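**Plirkine opens Saturday packing evenings in Dulgate, with room for the whole family**

DULGATE – Plirkine, the neighborhood moving and storage shop on the Vusholm side of town, is happy to announce that its packing evenings will begin in June and carry on through the summer, every Saturday from 6 o'clock until the kettle runs dry. The evenings are free, they are open to anyone with a move ahead of them (or a garage they can no longer walk through), and there is no need to be a Plirkine customer to pull up a chair.
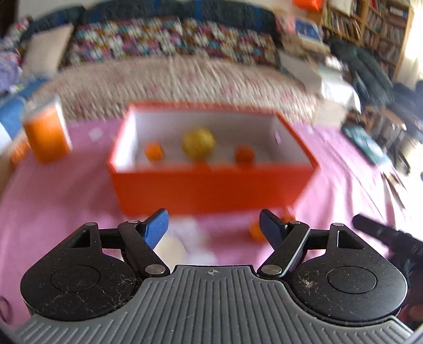
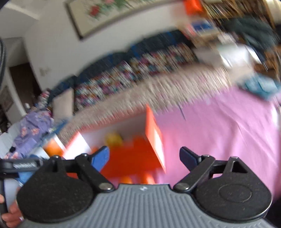

The idea grew out of a long winter of talking with people at the front counter, a good many of whom had come in to buy tape and stayed to tell us how much they were dreading the whole business. Moving is tiring work, and most of us only do it a handful of times in our lives, so it is no wonder that we forget everything we learned the last time. We start with the plainest thing there is, an open box on the floor, and go on from there at an easy pace. Guests will learn how to tape a bottom seam so it holds, how to tell when a box is too heavy before lifting it, and how to write a label that will still make sense to a worn-out person looking for the coffee pot on the first morning in a new home.

Each evening has its own subject. The first will be given over to kitchens, which seem to frighten people more than any other room, and there will be plenty of old plates on hand to practice with. After that come books and papers, then clothes and bedding, and later in the summer an evening for the awkward things that never fit anywhere: lamps, picture frames, fishing rods, the good mixing bowl with the missing lid. We would love for guests to bring one troublesome item from home and let the room have a go at it together.

"We have been carrying other people's sofas up other people's stairs for 30 years now, and we have picked up a trick or two that we would dearly like to pass along," the shop said in announcing the program. "If you come in worried and go home with a plan and a roll of tape, we will have had a very good Saturday."

The evenings are being put on together with Du Plessis, the family bakery next door, which will send over rolls and fruit cake and has kindly offered its back room if the weather turns and the yard can't be used. There is space for 60 guests on a dry evening. Children are very welcome, and a corner will be set aside where they can decorate the boxes that will hold their own toys – a small thing, but one that parents tell us makes the first night in a strange bedroom a good deal easier.

Plirkine will also start a box exchange on the same day the evenings begin. Anyone who has finished unpacking can bring clean, flat boxes to the side gate during opening hours, and anyone about to start can take what they need without charge. We ask only that boxes be dry and free of food, and that people take what they expect to use. Wrapping paper and blankets in good shape are welcome too, and there is a shelf by the gate for part-used rolls of tape, which every house seems to own in surprising numbers.

For neighbors who can't easily come out in the evening, the shop will hold 3 daytime sessions over the summer at the Vusholm reading room, with more chairs and a slower pace. These are meant above all for older residents who are moving to a smaller place and would like some company while they think about what to keep. There will be no hurry and no pressure to throw anything away, and family members are warmly invited to come along.

Places at the packing evenings can be saved by stopping in at the Plirkine counter or by leaving a name at Du Plessis with your bread order. Walk-ins are fine as long as there are chairs left. Please use the yard entrance, as the front door is locked at closing time, and leave the spaces by the loading ramp free for the truck.

**About Plirkine**

Plirkine is a locally owned moving and storage shop in Dulgate. It offers house moves, short-term storage and packing supplies, and lends hand trucks to neighbors by the day.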